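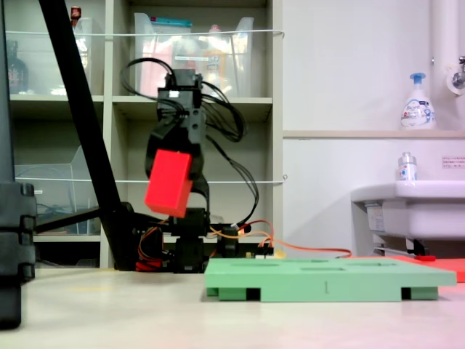 Fig. 14. Small arm holding a red block, slotted tray in front.

Bench rules, handout 2 (read before lab, please!)

I'm going to nag you about cables first, as I do every March. Look at how the bundle loops from the wrist and hangs down the arm. Before you power anything, move each joint by hand through its whole range and watch that slack. If it snags, stop and re-route it. Same goes for thin wires lying across the table - tape them flat, and keep trays off them.

Next, the pick itself. Hands stay out while the gripper is closed on a part, even a light one. Want to straighten a tilted block? Pause, cut motor power, then reach in (and hold the block, it may drop).

Liquids stay off the bench. Yes, coffee too.

Log every run on the Bemeck sheet. Last year's group logged 408 and I read them all.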